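My fourth graders write every day now, and I want to put down how we got there before I forget the messy part. Back in May I was ready to toss the whole journal idea. Kids would stare at the prompt, write one line, and ask if they were done. Two minutes of writing, eighteen minutes of pencil sharpening!

So over the summer I made myself a new plan. We get 20 minutes right after lunch, lights low, and the first thing anybody does is write down one line they'd want to read on a bad day. It can be goofy. It can be two words. Then they keep going from there, and crossing things out is totally fine (I do it in front of them on purpose, all the time).
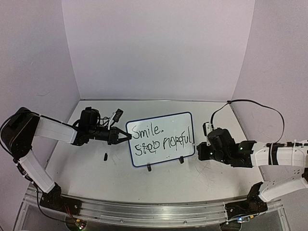
"Smile." up top, and a second line with some fixing in it.

The crossing out turned out to be the big thing for my class. I used to hand back journals with spelling marked, and I could see them picking the shortest words they knew. Now I only read for what they're saying, and I write back one question. Only one! With a full class that's still about 60 questions a week from me, spread over Monday to Thursday, and I usually finish the last pile on Saturday with coffee.

We also switched notebooks. The Titik ones have wider lines and a stiffer cover, and the kids at the floor tables like them a lot better. 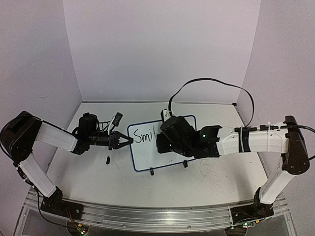 Slow starters are the ones I think about most. I have a few who need half the time just to get a first word going, and I used to hover, which made it worse. These days I walk away and come back later. Even a piece of a word gives us something to talk about, like the "Smil" on that little blue-edged whiteboard, and I'll ask what they want to say next. Most of the time they already know.

Next up is getting them to read a line out loud to a partner. Wish me luck, they are NOT excited.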